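Leave the marks alone

Every spring somebody tells me to sand the kitchen table. Get the scuffs out, coat of oil, good as new. I've said no for 6 years now and I'm saying it again, in print this time, so my sister can stop sending me links.

A table is for putting things on. Things get dragged. Pans, school bags, the wire basket that lives on ours and gets shoved along whenever anyone wants elbow room. Of course it marks. Pale wood shows it more – fine. I'd sooner have streaks than a cloth over the lot and a row of mats nobody's allowed to move.
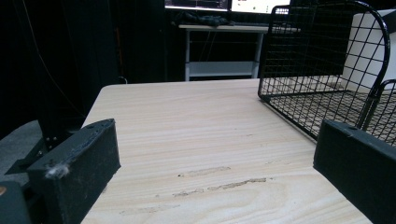
Dimas Yeoh thinks this is laziness with a nice name on it, and that a light rub along the grain once a year would take me less time than writing about it. Probably right about the time. But then you start guarding the thing. A friend in Gilholm paid 158 pounds to have hers done and for months we ate off our laps. Off our laps! With a table stood there looking lovely.

I'm not against looking after wood. Wipe it down, mop up spills, dont put a hot pan straight on it. That's care. Sanding off every trace of tea time is something else, and you loose a bit of the top each go.

So the basket stays, sliding about as it likes. Anyone coming for supper can put their keys where they want.

Comments (3)

Kofi Frimpong
Agree on the mats. Disagree on the oil, ours drank it up and looks better for it.

tasden_reader
Felt pads under the basket. Two minutes.

Dimas Yeoh
Still say once a year. With the grain!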